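Gendatano Home Alarm Hub, with two door contacts and one motion sensor

Wireless intruder alarm for houses and flats. No monthly fee, no drilling for the hub, works with or without an internet connection.

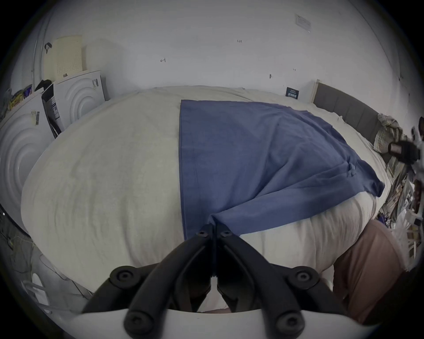 The Gendatano hub is the centre of a wireless alarm for a home of up to four or five bedrooms. It talks to its sensors over its own radio link, so the alarm carries on working if your broadband goes down. The starter kit has enough in it to cover a front door, a back door and a hallway, and most people add to it later.

We have stocked this system at Celstead for three years and it has replaced the older wired panels for nearly all of our domestic orders. Wired panels are still the better choice for shops and for any building that needs a certified installation. If that applies to you, please ring before ordering.

What is in the box

Alarm hub with built-in siren
Two door or window contacts with magnets
One motion sensor with corner bracket
Two key fobs
Mains adapter, 1.8 m lead
Backup battery (fitted in the hub, pull the tab to connect it)
Network cable, 1 m
Screws, plugs and sticky pads
Printed manual

Batteries for the sensors and fobs are included and already fitted.

How it works

The hub sits on a shelf or hangs on a single screw. It has three settings: off, full and night. Full turns on every sensor. Night turns on the door and window contacts and leaves out any motion sensor you have marked as indoor, so you can walk to the bathroom without waking the street. You change setting with a fob, with the phone app or with the optional keypad.

When a sensor trips, the hub gives an entry delay of 27 seconds and then sounds the siren. The delay can be changed in the app or set to nothing for individual sensors. We suggest no delay on ground floor windows. The siren stops after three minutes and the hub then sets itself again.

If the hub is connected to your router it also sends a message to any phone that has been added to the account. Up to eight phones can be added. Without a router connection you still get the siren and the fobs, but no messages.

The log holds the last 2,000 events, with the time, the sensor and the fob or phone used. It can be saved as a text file from the app. The oldest entries are overwritten once the log is full.

Choosing where sensors go

Door contacts have two parts. The larger one goes on the frame and the magnet goes on the door, with a gap of no more than 15 mm between them when the door is shut. On steel doors use the spacers sold separately, as the metal weakens the magnet.

The motion sensor should be between 2 m and 2.3 m from the floor, in a corner, looking across the room and not straight at the door. Keep it away from radiators and do not point it at a window that gets direct sun. Curtains that move above a heater are a common cause of false alarms. So are helium balloons, and we get a call about those most Decembers.

Pets: the sensor supplied ignores animals up to 20 kg provided they stay on the floor. A cat that climbs on to a wardrobe or the back of a sofa will set it off. For homes with cats we normally suggest contacts on the doors and windows and no motion sensor downstairs, or the Radu curtain sensor, which watches a narrow strip along one wall.

Range

In the open the radio link reaches 200 m. Indoors it depends on the walls. Brick and timber houses seldom give trouble. Thick stone, foil-backed plasterboard and underfloor heating mats all cut the range down. The app shows a signal bar for each sensor, and two bars or more is fine. If you see one bar, move the hub first — a metre is sometimes enough — and only buy the repeater if that fails.

Specification

Hub size: 165 x 165 x 38 mm
Hub weight: 410 g with battery
Siren: 98 dB at 1 m
Power: 12 V mains adapter
Backup battery life: up to 14 hours
Sensor battery life: two years in normal use
Sensors per hub: up to 48
Fobs per hub: up to 8
Network: cable or 2.4 GHz wireless
Working temperature: 0 to 40 °C, indoor use only
Colour: white

Extras that work with this hub

Radu curtain sensor. Narrow beam, for landings, patio doors and homes with cats.

Radu water sensor. Sits on the floor under a sink or behind a washing machine. Sounds the hub at low volume.

Pritent keypad. Wall mounted, four to six digit codes, up to ten users. Good for cleaners and older children, who can have a code of their own.

Pritent outdoor siren. Battery powered with flashing light. Lasts 18 months on one set.

Gendatano repeater. Plugs into any socket and adds one more hop. You can use up to three.

Sensors from other makers will not join this hub, even where they use the same radio band. Older Gendatano sensors with a serial number starting with A will join, but do not report their battery level.

Setting up

Allow an hour for the starter kit. Join each sensor to the hub before you fix it to the wall, and give it a name you will recognise at three in the morning. "Kitchen window left" is more use than "Sensor 4". Walk through the house once with the hub in test setting, which chirps for each sensor but does not sound the siren.

Clean the paint with a dry cloth before using the sticky pads and leave them overnight before hanging any weight on them. On fresh paint or wallpaper use the screws.

Hub software updates are free. They are offered through the app, take five minutes, and the alarm has to be off while they run.

Delivery and returns

In stock. Orders placed before 2 pm go out the same working day. Orders placed after 2 pm on a Friday go out the following week. Delivery is free on the starter kit within the mainland.

Unused kits can be returned within 30 days. If you have stuck up the sensors we can still take the kit back, but we charge for new pads. Please remove the hub from your account before you send it, or the next owner will not be able to add it.

Guarantee is two years on the hub and sensors, one year on batteries.

Order code: 3436
Spare pads (pack of ten), order code: 1219

Related: Door contact, white. Door contact, brown. Motion sensor, pet friendly. Spacer set for steel doors. Spare key fob.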